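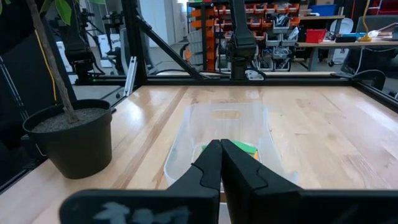 2024-10-29

**Zodau cell back at work after a fortnight of blaming the wrong thing**

The sorting cell at the Suksawat workshop in Vakville is running again, having spent most of October dropping things it had been asked to hold. The fault was in the gripper. Suspicion had fallen, in order, on the software, the lighting and the bin.

The cell, known on site as Zodau, picks small parts out of a clear plastic bin and puts them down somewhere else. It is not glamorous work and the arm had been doing it without complaint until the start of the month, when it began closing its two fingers on a part, lifting, and arriving at the other end with nothing. The log recorded each of these trips as a success.

Engineers first rewrote the picking routine. The arm then missed in a slightly different way. A new bin was ordered, identical to the old one, and made no difference at a cost the workshop has declined to share.

It took a feeler gauge to settle the matter. With the fingers told to shut fully, there was a gap at the tips wide enough to let a thin part slide out, while lower down they met perfectly well. One finger had worked loose on its mount by a hair and had been leaning outwards ever since. Two screws were to blame. They had last been tightened at cycle 3060, according to the maintenance sheet, which has a column for the next check that had been left blank.

The repair took 28 minutes, most of it spent finding the right hex key. Both fingers came off, the mounting faces were wiped down, and the screws went back in with thread lock and a torque driver instead of what the old sheet calls "firm hand pressure". The closed position was then taught again from scratch, so that the controller's idea of shut and the gripper's idea of shut are once more the same.

Niro, the firm that looks after the cell under contract, has changed the routine as a result. The fingers are now closed on an empty grip at the start of every shift and the seam between them checked by eye, with the gauge to follow if there is any doubt. The screws get a torque check every 4 weeks. The column on the sheet has been made wider, in the hope that someone will write in it.

There is also a small change to the log. A pick now counts only if the fingers stop short of fully closed, on the reasoning that a gripper holding something cannot also be completely shut. The old rule had counted any pick in which the arm reached its destination.

The rewritten picking routine has been kept, as undoing it would mean another afternoon's work. The spare bin is on a shelf and may be claimed by any department with a use for it.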